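Osbridge Help Board > Cards & Poker > Tournaments
Folded queens on a satellite bubble, was this insane?
Posted April 2024 | 1,952 views

Boris Živković
Ok quick one bc I have been arguing about this with two guys from my game and I'm sick of it.

Live satellite into the Radholm main. 4 seats, each worth $1,000, fifth place gets the leftover $292, sixth gets nothing. Six of us left. Stacks in big blinds, best I can remember:

Chip leader: thirty-five
Me: twenty-five
Then sixteen, ten, four and two

Short one is in the big blind NEXT hand. As in, two bigs and he has to post one of them plus the ante. We play big blind ante so that's basically his whole stack gone.

I'm in the big blind. Folds to the chip leader in the small blind, he rips it all in without looking (I am pretty sure he didnt look, he'd been doing it to everyone for two orbits). I look down at QQ. Tanked, felt sick, folded. He shows nine-three off and taps the table.

Got my seat in the end so whatever, but both my friends say it's the worst fold they ever heard of. One says "you're playing to win." Win what?? There's no first place. Same seat for everybody.

So was it right or did I just get lucky that it worked out. And where's the line, like would you call with kings? Aces? Also is there some way to work this out at the table without a laptop.

Ivana Bustos
Fold is fine. Fold is great. Your friends are thinking about a normal tournament.

Rough version, do it on a napkin. You have to compare how often you get a seat if you fold against how often you get one if you call. Forget chips, chips are worth nothing here past the amount that gets you over the line.

If you fold: you have twenty-four bigs left, still second. Two people with four and two. One is about to be all in for the blind. The other one has an orbit maybe. You'd need both of them to survive, AND you to lose a big chunk, before you're in any trouble. I'd put you well over nine times in ten to get a seat. Pick 93 percent, fight me on it if you want.

If you call: he has you covered. Lose and you're out sixth, not even the $292. Queens against literally any two cards win 80 percent. So even if you give yourself a seat every single time you win the pot, that's 80. 80 is less than 93. Done.

Now do aces. Aces against any two are 85 percent. Still less than 93! So yeah you fold aces there too, against this stack, in this spot. It looks awful and you don't show it. Do NOT show it, half the table gets weird and the other half starts shoving on you every hand.

Where it changes:

- if the guy shoving is short. Four big blinds shoves into you, you lose and you've still got twenty or so. Call pretty wide, it's one less player to get rid of. Though even there I don't go nuts.
- if you're the one on ten bigs and the shorts just doubled. Then folding isn't 93 anymore, maybe it's 60, and queens are a snap.
- if there's a real gap in prizes. Cash tournament, top heavy, your friends have more of a point, tho still less than they think on a bubble.

The bit I'd pick at is earlier. You say he had been doing it for two orbits. Chip leader knows exactly what he's doing, he can shove blind on you because you can't call. Annoying but correct. What you can do is do the same to the sixteen and the ten when he's already out of the hand. Were you? With twenty-five you should be pushing those two around when it folds to you and just stay out of his way. Not if you're comfortable already though, some nights you just fold everything and watch.

Oh and know when the blinds go up. I lost a seat at the Hunard in November bc the level changed while I was in the bathroom and I came back with half the stack I thought I had (in bigs I mean). Ask the dealer. They don't mind.

deuces_dan
terrible fold sorry. QQ is like the third best hand in poker. if hes shoving 93 off you are printing money, you double up and then you have the whole table locked up and can relax. you guys are scared money. I played the Durán sats for years and never folded a pair over tens once
also who folds aces lol come on

Ivana Bustos
Dan he's ALREADY relaxed, that's the whole thing. Fifty bigs and twenty-four bigs buy the same seat. How many of those did you win

deuces_dan
a few

Boris Živković
Thanks Ivana, that 80 vs 93 thing is exactly what I needed, sending it to both of them. And no, I wasn't shoving on the middle stacks, I was just kind of frozen. Fair point. Didn't know about aces, that hurts to read.

One follow up, what about slow playing the clock? Guy on four bigs was taking forever every hand, at the other end of the orbit. Is that allowed, do people just do it? Floor never said anything.

Ivana Bustos
People do it. With two tables left and no hand for hand it makes some sense, you want the other table playing hands while you sit there. With one table left it does a lot less, everyone's in the same hand anyway. Only thing it buys him is the level going up sooner, and on four bigs why would he want that?? So he was tilting or just nervous. Anyone in the hand can usually call the clock, some rooms let anyone at the table, check the house rules on the wall. If it's every hand tell the floor quietly, don't make a speech.

As for practice: write down your last few bubble spots, all the stacks, who was in the blinds, then do fold percent and call percent before you look at any calculator. You'll be way off at first. I was guessing 70 for spots that came out at 90. After a month of it you get close enough to do it in the time it takes to look at your cards twice, and then it
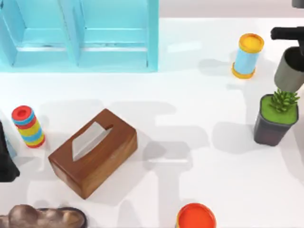
stops feeling sick when you fold the big ones. Mostly. Good luck at Radholm, post how it goes.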